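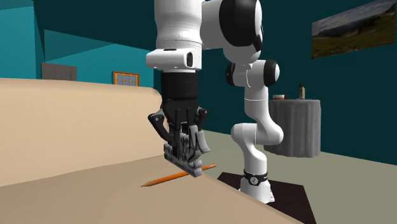 Evening baker's helper wanted in Jernport

Zestby is a small bakery near the harbor in Jernport. We look for one helper for the evening shift, starting in September. You will weigh flour, shape rolls and clean the trays. Experience is welcome but we can teach you. The shift is 7 hours, with 2 evenings free each week. Please be on time, and tell us if you have an allergy to nuts or sesame.

Pay is 614 per week, and bread to take home. To apply, write a short letter to Sulastri Ngau or bring it to the shop before noon.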